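The Zitcombe Playhouse
Progress report to the Dela Peña Fund, second period
Prepared by Rosalinda Tolentino, producing director

Where we are

When I last wrote, the company had a script, a cast of six and a roof. We still have the script. The cast is down to five, and the roof is discussed under Building.

The play is "The Ferry at Jamville," which your grant supports through to the end of its spring run. We are in the fourth week of rehearsal. The first act runs at a pace I would call brisk, the second at a pace the stage manager calls "geological," and we have cut eleven pages between them. The author took this well for a day and a half. He has since restored two of the pages under the impression that I wouldn't notice, and one of them is good, so it stays.

Cast

Our Harbormaster left in week two for a cruise ship contract, with our blessing and a fair amount of our envy. The part has been folded into that of the Widow, who now inspects the ferry as well as mourning it. This gave her a reason to be on stage in the third scene, something we had been looking for since the first reading.

The remaining five are in good voice. The ballad in act two has been moved down a third, and everyone has agreed to say that this was for dramatic reasons.

Set and costume

The ferry deck is built and bears weight. It was meant to revolve. It now turns a quarter of the way round and stops with a noise like a goose, and after several attempts to cure this we have written the goose into the sound plot. The designer would like it recorded that a full revolve was in her original drawings.

Costume is further along than anything else, mostly because it doesn't depend on a truck. The deckhands' clothes come from thrift stores and our own closets, and the breaking-down (sandpaper at the knees, tea on the collars) is close to finished. The Widow's coat had to be remade after the fitting and went over its line by a small sum, taken from the line for hats. There will be fewer hats.

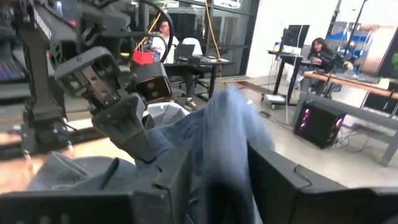
Building

The roof leaks over seats in row F and nowhere else. Giveck, the contractors, have patched it twice and describe it as "a stubborn one." Their quote for doing the job properly is $2,000, and I'm not asking you for it. The owner of the building has agreed in writing to pay, and I have read the letter enough times to be sure that's what it says. Work starts once the run closes. Until then row F is off sale on wet nights, and box office has learned to look at the forecast before picking up the phone.

The heating works. I mention it only as I complained about it for a page and a half last time.

Audience and outreach

Advance sales stand at 730 tickets across the run, ahead of where we were at this stage with our last new play. That one had a Shakespearean title and no Shakespeare in it, and a portion of the audience felt misled.

The schools matinee has 64 places booked. The drama teacher has asked whether the drowning could be "less so." We'll play it as written and send her the scene beforehand so she can decide for herself.

The Saturday-style workshops you asked us to try have moved to a weekday evening at six, after parents told us what they thought of mornings. We capped the group at 30 and filled it. They are making a short piece about a bus that never comes, and I regret to report that its second act is tighter than ours.

Money

We are within budget overall. Timber cost more than planned, printing cost less, and the departed Harbormaster's remaining fee has gone to an extra week for the lighting designer, who had been quoting us a price for half a show. The full ledger is attached, with receipts — the faded one is for rope.

What comes next

Technical rehearsals begin in April. Before then we need to settle the ending, of which there are currently two. The cast prefers the one where the ferry leaves. The author prefers the one where it doesn't, and given the state of the revolve he may have the engineering on his side.

Two seats are being held for the fund on opening night, in row D. Please let the box office know if you'd like them.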